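About Drendell

Drendell teaches adults to look after their own homes. We run short courses in folding, sorting, packing and putting away, from two rooms above the old ticket office in Sornport. People tend to ask whether anyone needs lessons in folding a towel. We asked that too, and we still don't think everyone does.

What bothered us was the advice going round. Tsutomu Kawaguchi started Drendell after trying 13 different "systems" for his linen cupboard and finding that most of them were the same system with a new set of boxes to buy. He doesn't sell boxes. He had a table, a pile of cloths and a suspicion that most household tidying advice had never been tested by anyone with a household. 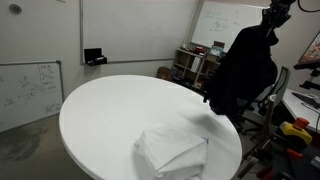

So we test it. A method gets a place on our courses only after people have tried it at home for a month and told us what went wrong. Plenty goes wrong. Rolling socks did badly. Filing tea towels upright did well in drawers and very badly on shelves, where the whole row falls over as soon as you take one out – we now teach a plain flat fold for shelves and leave it there.

Jerik and Gethin teach most of the classes. Jerik worked in hotel laundries and has firm views on corners. Gethin came as a learner, disagreed with half the course and was asked to rewrite it. They still argue about fitted sheets.

We have had 1,327 people through the courses so far. We can't say how many have tidy cupboards now, and we would be wary of any school that claimed to know. A course costs £59 and lasts two evenings. Bring something from home that you never manage to fold properly. We don't give certificates, and we won't tell you that a neat drawer will change your life.

New courses begin in October.

Contact us | © Drendell, Sornport | Back to top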